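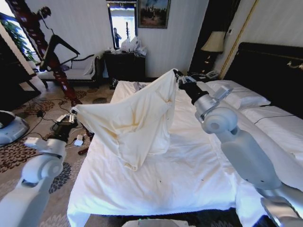
件名: Re: [リネンML] ツイン客室のシーツ黄ばみと交換基準について
日付: 7月4日(土)

Satville の客室担当です。先日の投稿の件、当館の手順と数値を書きます。

> 白無地のシーツで、折り目に沿った薄い黄ばみが目立つようになりました。
> 洗濯は Kyei に外注、洗剤は先方指定のままです。
> 再洗いで落ちる場合と落ちない場合があり、廃棄の線引きに困っています。
> また、黄ばみの確認はリネン庫と客室のどちらで行っていますか。

まず確認の場所ですが、当館は客室です。リネン庫の照明は暗く、たたんだ状態では折り目の内側が見えません。ベッドの上で二つの角を持って持ち上げ、布を一度垂らしてから見ます。黄ばみが折り目に集中していれば保管由来、面で出ていればすすぎ不足か皮脂残りとして仕分けます。厳密な判定ではありませんが、洗濯側に戻すときの区分としては足ります。

生成りに近い色の布と白のシーツを重ねて使う部屋では、色差を黄ばみと取り違えることがあります。比較は必ず同じ品番同士で行ってください。当館では昨年12月に品番を統一するまで、この取り違えによる返却がかなりありました。

保管由来のものについて。棚の滞留が14日を超えたものは、使用前に広げて確認しています。それ以前は先入れ先出しが守られておらず、下段に同じ束が残っていました。棚を上下に分け、入庫側と出庫側を固定してからは減っています。

再洗いの条件は次のとおりです。
・酸素系漂白剤、50℃、浸け置き15分
・すすぎは通常より1回追加
・乾燥後、完全に冷めてからたたむ
・再洗いは2回まで。残ったものは客室用から外す

温かいままたたんで積むと折り目の線が残りやすく、黄ばみも同じ位置に出ます。Kyei にも同じ条件で依頼していますが、放冷の時間は契約書に書かないと省かれます。

廃棄の線引きは、中央部に出たものは薄くても下ろす、足元側の折り込みに隠れる範囲は可、としています。黒い点状の付着物は別扱いです。糸くずや砂であれば粘着ローラーで取れるので、先にそれを試してください。取れない点はカビの疑いで隔離します。

張りの手順も少し変えました。頭側の二角を決めてから足元へ送り、足元を引いてから側面を折り込みます。足元にしわが残る場合はたいてい頭側の位置がずれているので、足元だけ引き直しても直りません。ベッドの上に小物や充電ケーブルが残っていると布の下に入ります。張る前に全部サイドテーブルへ移すことにしています。

枚数は、ツイン36室に対して3回転分で回しています。Troneo の規格品で、耐用はメーカーの目安より短めに見ています。回転数を減らすと乾燥直後の布をたたむことになり、上に書いた問題に戻ります。

すすぎ水の鉄分については当館では測っていません。測定されている施設があれば、数値と測定位置を教えてください。

Satville 客室担当

この投稿への返信 3件 | 共有 2

関連する投稿
・ボックスシーツとフラットシーツの作業時間比較
・Jumon のリネンカート、車輪交換の部品番号
・枕カバーの縮みと乾燥温度
・外注先への返却票の書式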